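Plenora 365 Utility Table: Notes After One Season

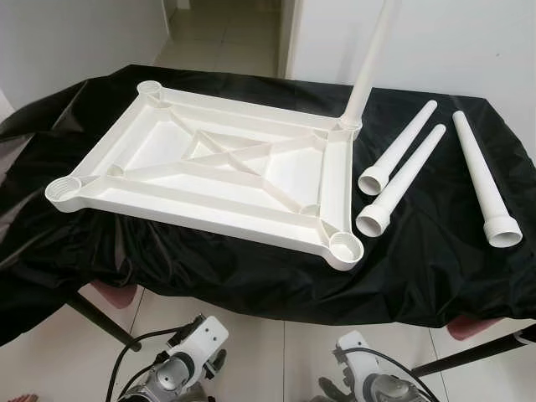 The Plenora 365 is sold as a year-round table for patios, garages and laundry rooms, and the name refers to that claim. I bought mine from Wendimside in September to replace a folding steel table whose hinges had worn out. Delivery was one flat carton with no foam inside, and the top had a light scuff on one long edge. Assembly needs no tools. The top goes face down on a covered surface and each tapered leg screws into a round threaded socket at its corner. The underside is heavily ribbed, with a large X-shaped brace across the middle, and that brace is the main reason I chose this model over the Trumdale, which has straight ribs only.

Thread fit is good on three corners. The fourth leg needed to be backed out and restarted twice before it seated. Turn by hand and stop when the shoulder meets the socket. Plastic threads strip easily, and Plenora does not sell single legs.

Load. The printed rating is 200 pounds, evenly distributed. I stacked bagged potting soil on it to 15 pounds under that figure and left it overnight. There was a slight sag along the center line, gone by noon the next day. Point loads are another matter. A bench vise on one corner made the top flex enough to be annoying, and I would not clamp anything heavy to it.

Stability. Side-to-side movement is small. End-to-end movement is larger — enough to slosh a full bucket if someone leans on the short side. Retightening the legs after the first week removed part of it. The Bajpai table I used before the steel one had a stretcher between the legs and was stiffer, but it took up more floor space when stored.

Surface. The texture is fine and holds dirt. Dish soap and a nylon brush clear most of it. Motor oil left a faint yellow mark that has not come out. Hot pans will damage it, and the instructions say so.

Storage. With the legs off, it stands behind a door. The legs have no clips on the underside, so they end up in a separate bag. This is my main complaint after the wobble.

Warranty is 2 years and excludes sun fading — an odd exclusion for a table sold for outdoor use.

Recommended for potting, folding and light garage work. For a vise or a miter saw, buy something with a steel frame.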